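# Chapter 7: When the Numbers Behave and the People Don't

## 7.1 A very good year at Mokport

In June the Mokport Mutual Building Society held a summer lunch for its branch managers, at which the manager of the Ultstead branch was given a glass bowl. She had won it for having the fewest late mortgage accounts in the region. The figure on her certificate was 2, out of a loan book of 400. The next branch down had dozens. There was applause, and a short speech about attitude.

By the autumn the bowl had been quietly asked for back.

What happened at Ultstead is a small affair by the standards of banking. No minister was questioned about it, and the queue at the cash machine never got longer than usual. We begin with it for that reason. Large failures come wrapped in so much law and shouting that a student can read three books on one and still not know which form was filled in wrongly, or by whom. At Ultstead we know which form. It was the yellow one.

A mortgage at Mokport counted as late when a payment was missed by more than thirty days. A branch could stop the clock by agreeing a "revised schedule" with the borrower, and a revised schedule was recorded on a yellow form. The idea was decent enough. A roofer breaks his wrist, misses a month, comes in to see someone, and leaves with smaller payments until he can climb a ladder again. The form had a box for the reason, a box for the new terms and a line for the borrower's signature.

The line for the signature was marked "where practicable".

Readers who have worked in an office will already be ahead of us. Over eighteen months the Ultstead branch recorded revised schedules for 212 loans, more than half its book. In a town with one roofing firm this was a striking amount of misfortune. Very few of the forms were signed. Under "reason", a good many said "circumstances", and one said "as before" on an account that had no before.

Most of these borrowers were only a little behind, and plenty of them caught up without ever learning that their terms had been revised. Others did not catch up. Their accounts were revised again each time the clock ran near thirty days, and the unpaid interest was added to the debt, where it earned interest of its own. From the head office in Mokport all of this looked like a branch where people paid on time.

## 7.2 What a loan loss is, and when it happens

It is tempting to say that a lender loses money on the day a borrower stops paying. Accountants used to say something close to this, and it had the charm of being easy to check. The trouble is that a borrower seldom stops in one clean movement. He pays late, then pays part, then pays late and part, and then writes a letter. Somewhere along that road the loan has become worth less than the lender's books say it is, and the question for this chapter is who decides where.

The amount set aside for such losses is called a **provision**. It is an estimate, and it is charged against profit in the year it is made, even though no cash has gone anywhere. Managers dislike provisions in the way that most of us dislike dentists' reminders. Raising one makes this year look worse. Leaving it alone makes some later year look worse, and there is always a fair chance that by then the later year will belong to somebody else.

A provision rests on three things:

- how many borrowers are expected to stop paying
- how much they will owe when they do
- how much of that the lender will get back

Students generally worry about the third, as it involves house prices and looks difficult. The Ultstead case went wrong at the first. If late loans are not recorded as late, the model at head office sees a healthy branch and sets aside very little. There was nothing wrong with the model, which had been built at some expense by the consulting firm Gulyás and worked exactly as its handbook promised. It was fed yellow forms.

## 7.3 The letter from Ureck

The matter came out through a loan that should have been dull. A borrower with a terraced house on the Ureck road decided to move her mortgage to another lender, and asked Mokport for a closing figure. She had kept every statement in a shoebox. The figure she was given was higher than her own by 300 pounds, and she wrote in to say so, enclosing her sums.

Her letter was passed to Romana Procházka, then in her first year in the internal audit team and therefore trusted with anything that had come out of a shoebox. Procházka checked the sums and found them right. She then asked Ultstead for the borrower's file, and received a reply praising her thoroughness and not containing the file. She asked again. Her report, dated October 4, 2021, runs to nine pages, and is a model of its kind, partly for what it leaves out. It never uses the word "fraud". It sets the branch's late accounts beside its yellow forms, month by month, in a single table, and then remarks that the two columns "appear to be related".

We shall return to that table in section 7.6, where you will be asked to rebuild it. For now, notice how ordinary the evidence was. Every yellow form had been copied to head office on the day it was made, and filed there under the correct number. The audit team had visited the branch twice. On both visits it had checked that the forms were complete, and they were, down to the last "circumstances".

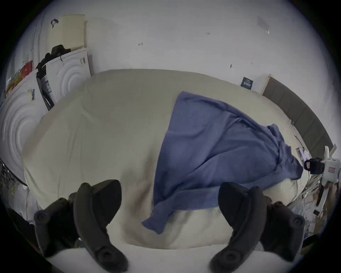

A form can be complete and still tell you nothing, and a good deal of what follows is concerned with the difference. Section 7.4 takes up the rules on when a revised loan must be treated as a troubled one. Section 7.5 looks at pay, and at what the branch managers' bonus scheme had to say about late accounts, a subject on which it was very clear indeed.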